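Desktop computer tower

From Redeo, the open hardware reference. Last edited Mon 23 July

A desktop tower (also tower case, system unit, or just "the box") is a upright computer case that holds a motherboard, power supply, drives and add-in cards. Screen and keyboard separate. Common in offices and schools since the 1990s, less so at home now.

Layout

Most towers follow one plan. Motherboard flat against one side wall, power supply in a rear corner, drive bays at the front. Side panel comes off for access. For any work on the board the tower is laid on its side, open side up, so parts sit by their own weight and screws don't drop down behind the board.

Processor socket

Square, on the motherboard, usually near the memory slots. A metal bracket holds the chip down and a lever locks the bracket. Lever up, bracket up, chip lifts straight out. No force needed. Contacts bend easily, either on the chip or in the socket depending on type, and a bent one can mean a dead board. Chip should go in a tray or holder while it's out, never loose on the bench. 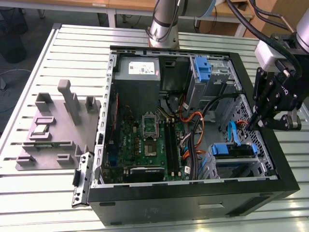
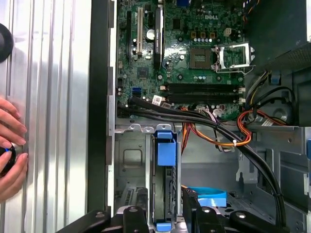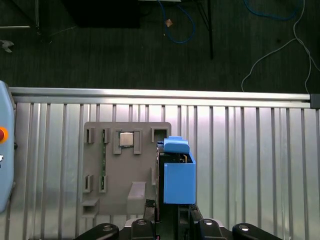 Tower with side panel off and processor socket empty (first and second); small processor chip and a green circuit-board strip held in a gray plate (third).

Memory

Long thin boards in slots with latches at the ends. Some slots have a latch at one end only. Press until it clicks. A badly seated module is the most common reason a rebuilt machine won't start, see Faults.

Drives and cables

Hard drives go in a cage, often in a plastic caddy that slides or snaps in without tools. Caddies and latches are often blue on office models, color meaning "this bit moves". Optical drive gets its own bay. SATA cables carry data and come in any color, no meaning to it. Power leads are bundled: yellow 12 volt, red 5 volt, orange 3.3 volt, black ground.

Coin cell

Round, silver, on the board. Keeps the clock and settings when unplugged. Flat cell = wrong date at startup.

Faults

No display: reseat memory frist, then graphics card. Fan spins then stops: check the processor and its power plug. Beeps: look up the code for that board.

Reuse

Office towers are often stripped for parts. The Nistura parts list has 296 case models, most made after 2000.

See also

Motherboard; Power supply; Drive caddy; Thammasiri bench guide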